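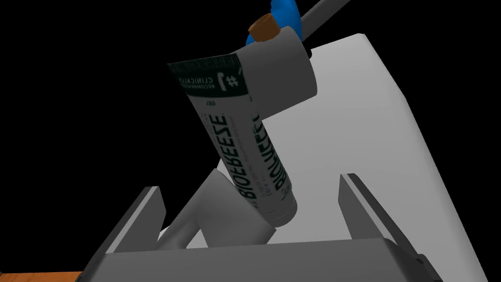
September 22, 2020

I walked the long loop at Boyer this weekend, 12 miles with 60 feet of it through a creek that wasn't on the map. My knees held up until the last hill. My left calf did not, and I have been going down the stairs sideways ever since.

Kagiso Kekana came with me as far as the second gate and then turned back for work. I kept going and had lunch on the wall above Skuvham, which has a good view of the valley and no shade at all. I'd packed 4 sandwiches and ate every one of them.

The path after that is in poor shape. The steps near the old quarry have washed out on one side, so keep left if you go. There is a new sign for Burnis at the fork – it points the right way, unlike the last one.

I started at eight and was back at the car by two, with one long stop. Next time I'd do it the other way around and get the hill over with early. I want to try it again in November when the leaves are down and you can see the river from the top. Until then it's short walks on flat ground, and a bit of stretching before bed.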